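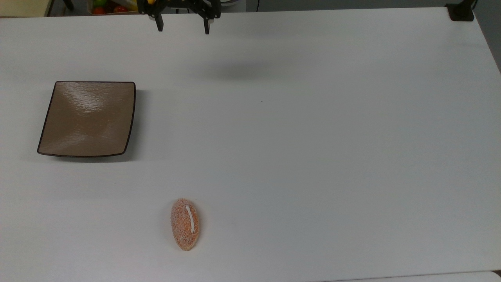
Figure 2. Square brown plate, bread roll set beside it on the white tabletop.

3.1 Plates and portions

Square dishes only – round ones left for a later study. Small food items, one per dish. Glaze matters: a shiny center throws a highlight, and raters in the February pilot judged portion size worse on it (Huttunen, notes). Small dark dish used for the orange, segment-shaped piece.

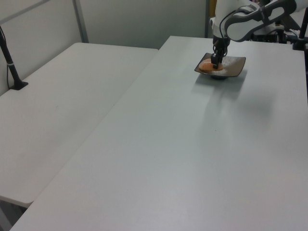

3.2 Rating

Raters saw each dish for 4 seconds, then gave a size. No seccond look.

Related items
Plate rim color and appetite
Bread on white tables – Stitilville

557 shares 2 comments
Search articles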